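October, evening

Site meeting at Vostwood ran until 6. The paving for the square is settled, all 2,144 square meters of it, and Furnus will supply the stone. The planters are still too close to the bus stop.
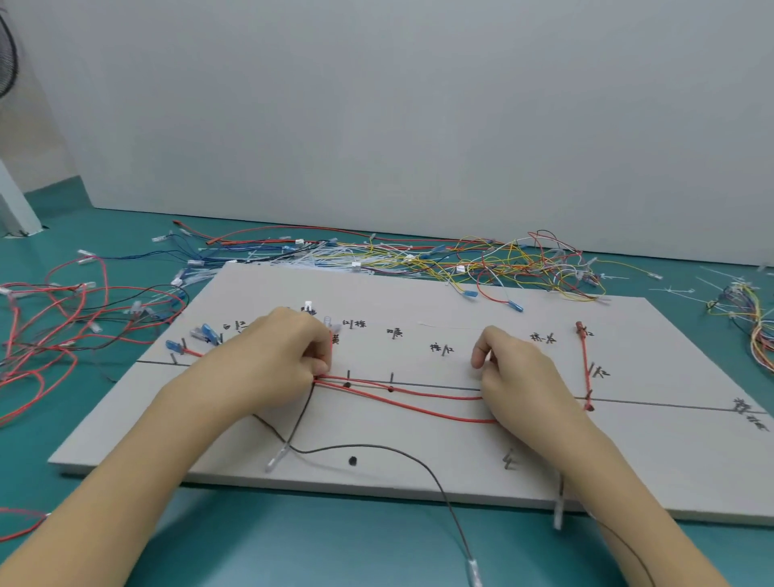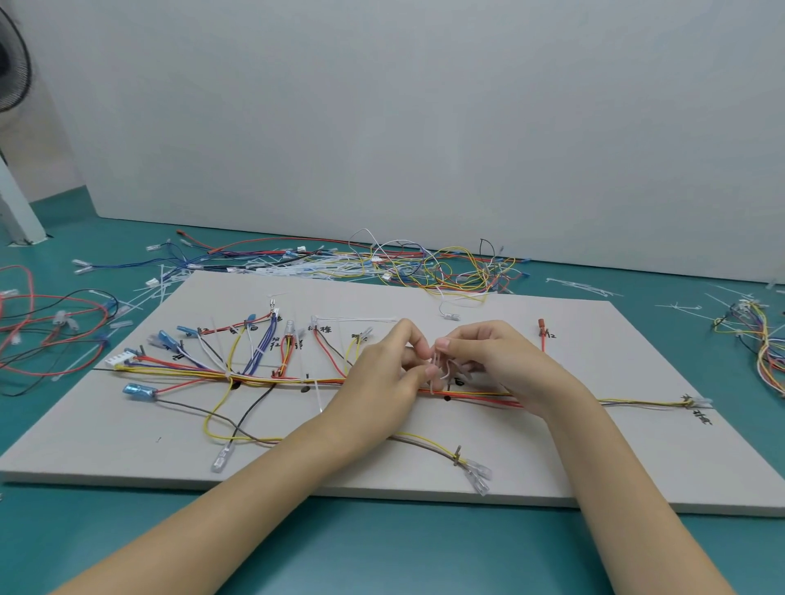
Wires on the white board.

Alhassan wants the benches moved to the north side, out of the wind. I agree, but it puts them 50 meters from the crossing and older people won't walk that far to sit down. I drew it both ways after supper and like neither.

Gromik sent the tree survey. Two of the limes have to come out. I had the new path running between them, so that sheet needs redoing. Lighting plan tomorrow, and call the city about the drains.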